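Speaker notes: Choosing and fitting in-ear monitors and earphones
Amnuay Hemmin, September 9, 2024

Slide 1. Title
Say who the talk is for: people who buy earphones for staff, and people who have to answer questions about them at a counter. No maths beyond decibels. Questions at the end, except on units, which can be asked at any point.

Slide 2. What the box says
Read out the Sketo spec line as printed: frequency response, impedance, sensitivity, driver size. Ask which of these predicts how the product will sound. None of them does on its own.
Frequency response without a tolerance is a range and no more. A figure of 20 Hz to 20 kHz with no plus or minus value could be flat or could be 12 dB down at both ends.
Driver size is a mechanical dimension. A smaller driver with a good seal will give more bass at the eardrum than a larger one that leaks.

Slide 3. Impedance and sensitivity
Sensitivity is quoted two ways, per milliwatt and per volt. Do not compare one with the other until both are in the same unit. Work the conversion on the board if there is time.
Phones and small players have low output impedance, usually. Older mixers may not. With a multi-driver earphone the impedance moves with frequency, so a high source impedance changes the tonal balance as well as the level.
The Umilach single-driver model is nearly a flat line here. The Nakpan is not. Show both curves, leave them up, let people look.

Slide 4. Seal
This is the main slide. Spend time on it.
Bass loss from a poor seal is larger than any difference between the four models on the table. A user who reports thin sound should try another tip before anything else is looked at.
Order of fitting:
Start with the medium tip in both ears.
Pull the ear gently up and back, insert, release.
Play the 50 Hz tone at low level. It should be even on both sides.
If one side is weak, go up a size on that side only. Different sizes left and right are normal.
If there is pressure or soreness, go down a size or change to foam.
Foam tips are rolled before insertion and held in place while they expand. Silicone tips are not rolled. People do try. 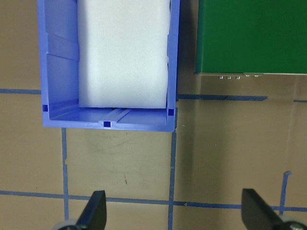
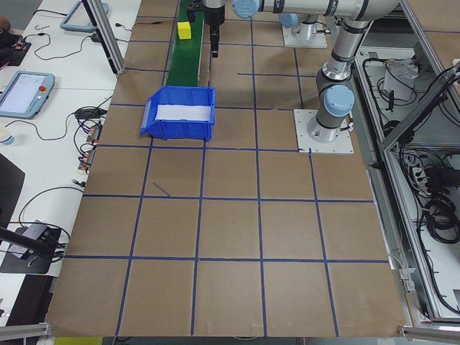
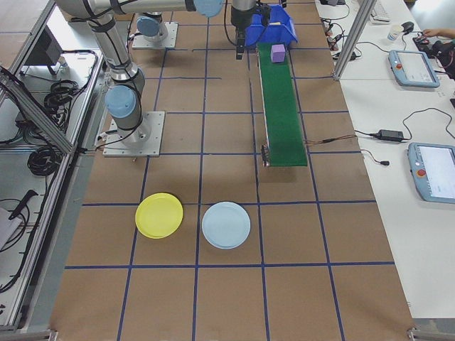
Slide 5. Isolation and listening level
Passive isolation depends on the tip and insertion depth. Active cancellation works mainly at low frequencies and adds little against speech.
Better isolation lets the user turn down. It does not make them do so. Mention the volume limit setting on phones and where it is kept in the menu.
A drop of 6 dB halves the sound pressure. It will not be heard as half as loud, and somebody will raise this. The usual answer is that 10 dB is closer to half as loud for most listeners. Move on.

Slide 6. Wired and wireless
Keep this short. The codec matters less than the fit, and less than the tuning. Latency matters for video and matters a great deal for live monitoring, where wired is still the default choice.
Battery life falls with age. With sealed earbuds the battery is in practice the life of the product. The Bernach has a cell that can be changed at a service desk. The other three do not.
Check both ends support the same codec. If they do not, the link falls back to SBC without telling the user.

Slide 7. Cables and connectors
Two-pin and MMCX are the common detachable types. MMCX rotates, which is comfortable, and it wears if it is taken apart often. Two-pin does not rotate and can be bent by careless insertion.
Most faults I see are at the plug or at the split. Flex the cable at each point with a tone playing. An intermittent dropout on one side that moves with the plug is the plug, or the socket. Swap the cable before opening anything.

Slide 8. Cleaning
Dry brush on the mesh, nozzle facing down so that debris falls out. Tips come off and are washed in warm water with a little soap, then dried fully before refitting.
No alcohol on the nozzle. It can carry wax through the mesh to the driver.
A blocked filter sounds like a failed driver. Fit a new filter before sending the unit back. Of 333 returns in my own log, this was the most common cause of low output on one side.

Slide 9. Demonstration
Pass round the Umilach and the Bernach with clean tips. Collect used tips in the tray by the door.
Play the sweep first, then the speech track. Keep the level fixed between the two.

Slide 10. Questions
If asked about price: I do not rank by price. If asked about burn-in: I have not measured a change that a refit of the tip would not also produce.
The next session is in October and covers over-ear models.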